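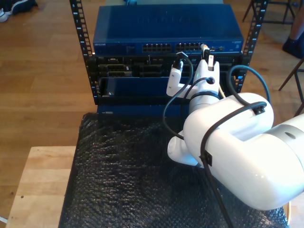 September, late evening

Tea beside me, shoes off, and my head still full of the little black rack. It has stood on the table since morning with the bubble wrap under it - I would hate to scratch that tabletop, it was my aunt's once - and I have grown rather fond of it, square holes and small white numbers and all.

The blue NETGEAR switch sits at the top, a bit dusty still. I keep meaning to take a soft cloth to it and then getting caught up in the cables. The cable with the orange tip is in near the right end of the front, where I like it, and the blue drawer lower down is slid partly out so I can get at it tomorrow.

Lorenz Grabner called around supper and we talked far too long, mostly about his move to Firport and whether 32 boxes of books is too many (I say no!). He wants a rack like mine for his new place. I promised him my list of parts, if I can find which notebook I wrote it in.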